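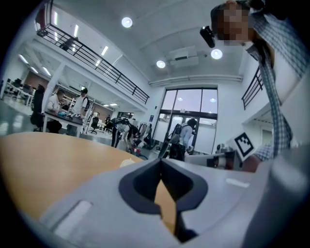 Skurville room, round table notes
6 May 2021

Third entry on the table. The first two are in the green binder and mostly about getting it through the door.

Went over the top again this morning with 400 paper, by hand, along the grain and only as far as the patch near the edge where somebody's mug had left a ring. The ring is fainter. I could still find it with my fingertips before lunch, and by eye only if I crouched down. I wiped the dust off with a barely damp rag and left it alone for an hour. Then one thin coat of the Lundora oil on that patch and nothing on the rest. Cloth folded into a pad, no brush. The brush is what gave us the streaks last time.

The color is good. It was a warm tan with some orange in it to begin with, and I was worried the oil would push it darker than the surrounding wood. It matches closely enough that I'd have to be told where to look. From straight above it reads more honey brown. From low down it goes paler and more orange. Anyone comparing against the sample chip should do it standing up, at the table, with the ceiling lights on, or we will have the same argument as in the April notes.

Did not touch the edge. The rounded front edge still feels fine and I see no reason to start on it.

Cost, so it is written down somewhere: the table was 499 delivered. The Trajkovski quote for a square one came in well over 400 before the legs were even discussed, so we did not save much by going this way, but we got it the same week. The round top also suits the floor space. You can stand anywhere along it and reach the middle without leaning your stomach on the wood. I'd wanted square for the simple reason that you can line things up against a straight side. I have stopped missing that. Most of what we put down is small and goes near the center anyway.

Level: checked in the morning with the short level, both directions. Off by a hair toward the window side. Folded card under one foot, checked again, good. The card will pack down over time. Proper fix is a felt or rubber pad of the right thickness. I have written that on the shopping list on the door.

Test for roll: put the long rounded pieces from the Grollivine box on the top one after another and gave each a light push. Before the card went in they drifted. With the card in they stopped where I expected.

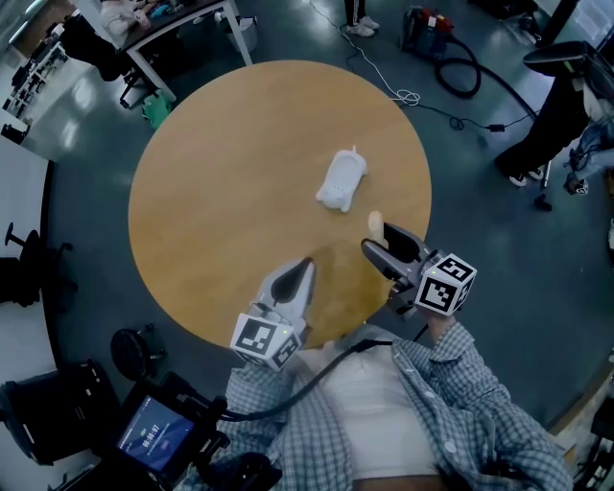 4 min read

Afternoon. Small parts only.

The white plastic piece with the little pointed tab at one end is the one I want to keep out as the reference. It is long, rounded, and easy to see against the wood, even from across the room. It sits down by itself without help. The beige one stands upright, and I put that nearer the edge. Light beige on honey-colored wood is a poor match, and I have lost it by eye more than once while looking straight at it. If we order more of these I'd ask for white, or any color that isn't close to the table.

I tried them with nothing else on the top, and that is how I think it should stay. Every time the table becomes a place to leave things it turns into the desk. The desk, for the record, is in poor shape. There's a heap of pale cloth on it and a lot of small stuff mixed in, and I could not find the tape measure in under five minutes. The cloths are clean as far as I know. They should be folded and go on the white shelves with the boxes. Green bag on the floor by the desk legs: please move it before it gets a chair rolled over it. It has been kicked twice this week, once by me.

Chairs. The black stool is the right height for close work at the table. The office chairs are not, the seat is too low for me even all the way up, and the arms meet the wood. I would like to keep one stool by the table at all times and push the office chairs back to the desk when we finish.

Light. The round lights in the ceiling are bright and the walls and ceiling are white, so the whole room is evenly lit. No complaints about the table itself. The floor is another matter. It's dark and polished and throws back whatever is overhead, and when I drop a small part I go after reflections first. Today I dropped a clear washer and spent 10 minutes on my knees. Thinking about a plain mat under the table, matte, gray or brown, cut round with a hand's width to spare. Will measure first. I'd want it thin enough that the card fix doesn't have to be done all over again.

Trash bin: the small white one is on the far side, next to the desk. Fine for the desk. For the table it is a walk, and scraps of sandpaper ended up in my shirt pocket. A second bin of the same kind would do.

Still open:

Second coat on the ring patch, not before 12 hours are up
Foot pad to replace the card
Fold cloths, clear desk, find tape measure
Measure for mat
Go over the full top in June if the patch holds up. If the patch goes shiny, leave the rest as it is and just wax it

Checked the patch once more before leaving. A bit tacky at the outer rim where I put too much on. Wiped that with a dry cloth. Left a note on the door asking people to keep cups off the table until the second coat is done — water bottles too.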